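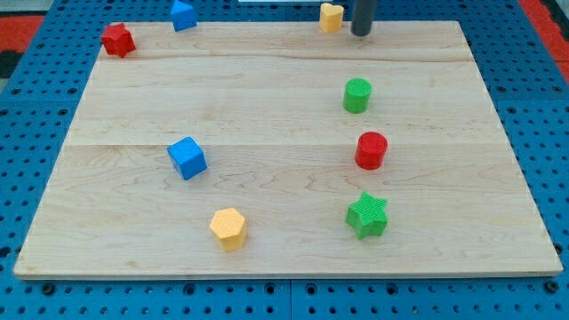

Section 4: Setting Up Your Tanabe Pantry Moth Traps

Now for the fun part! You've emptied the shelves and wiped them down (Section 3), so the traps can go to work. Pantry moths, usually the Indian meal moth, are small and quick, but the males are easy to fool. Each Tanabe trap uses a lure that smells like a female moth and a sticky floor that keeps whatever lands on it.

What the traps catch: adult male pantry moths.
What they don't catch: female moths, eggs, caterpillars, clothes moths, weevils or ants. If ants are your trouble, skip ahead to Section 7.

Before you start

Read the steps once all the way through. Wash your hands with plain soap and dry them well, or put on thin gloves. Keep the lure packets sealed until step 4. They start losing strength as soon as they're opened, and a lure left on the counter overnight has already wasted some of its best hours.

Setting up a trap

1. Write today's date on the back panel in pencil. You'll want it later, believe me.

2. Fold the card along the scored lines, printed side out, until it stands up as a little tent. Don't press the tabs in yet.

3. Peel the backing paper off the sticky floor. Start at the corner with the arrow and pull slowly and low, almost flat against the card. If the paper tears, lift the next corner and work back toward the tear.

4. Open one lure packet at the notch. Slide the lure out and drop it onto the middle of the sticky floor. One lure per trap. Two lures in one trap do not catch more moths, and a very strong scent can make the trap harder for them to find.

5. Push both tabs into their slots until they click. The ends of the tent must stay open.

6. Stand the trap on a shelf at eye level or a bit higher, or hang it from the loop. Moths like to fly at dusk along walls and ceilings, so a high shelf in a corner is a great spot.

7. Wash your hands again before you touch food or another room's traps. Lure scent on your fingers gets onto door handles, and then you have moths admiring your door handles.

Note: One trap covers a pantry or kitchen of up to 100 square feet. For a larger kitchen, use a second trap at the far end – don't put the two side by side.

Caution: Keep traps away from open windows and outside doors. The lure can draw moths in from the yard, especially in warm weather.

Caution: Keep out of reach of children and pets. If a cat or dog gets stuck to the floor panel, work a little vegetable oil into the fur, wait, and wipe it off with a soft cloth. Don't pull.

Reading the trap

Check it once a week and write the number of moths on the back panel, under the date. I love this bit, because the numbers tell you so much. Saron Birhane, who tested the early traps in her bakery storeroom, had 39 moths in the first week and 16 in the second. By then she had found the source: a bag of birdseed behind the flour bins.

A falling count is good news. A count that stays level or climbs means caterpillars are still feeding somewhere. Go back to Section 3 and look again, this time at:

birdseed and dry pet food
dried chiles, tea and spices
nuts and chocolate, even in sealed bags
decorative corn and dried flower wreaths
the undersides of shelves and the peg holes, where caterpillars go to spin their cocoons

Note: It's normal to see more moths in the first few days. The trap is pulling them out of places where you hadn't noticed them.

Replacing the trap

Change the whole trap when the lure reaches the end date on its packet, or sooner if the floor is full or dusty. Flour in the air is hard on the glue, so a busy baking week can finish a trap early. Fold the old one flat, sticky side in, and put it in the outdoor trash. Spare lures keep best in the freezer in their sealed packets.

Keep one trap up for two full months after your last catch. Eggs can hatch late in a cool pantry, and a zero that holds all that time is a lovely thing to write down!

Section text checked by Teresa Sikora and Natnael Weldu, 17 February 2022. Continue to Section 5, Storing Grain and Flour.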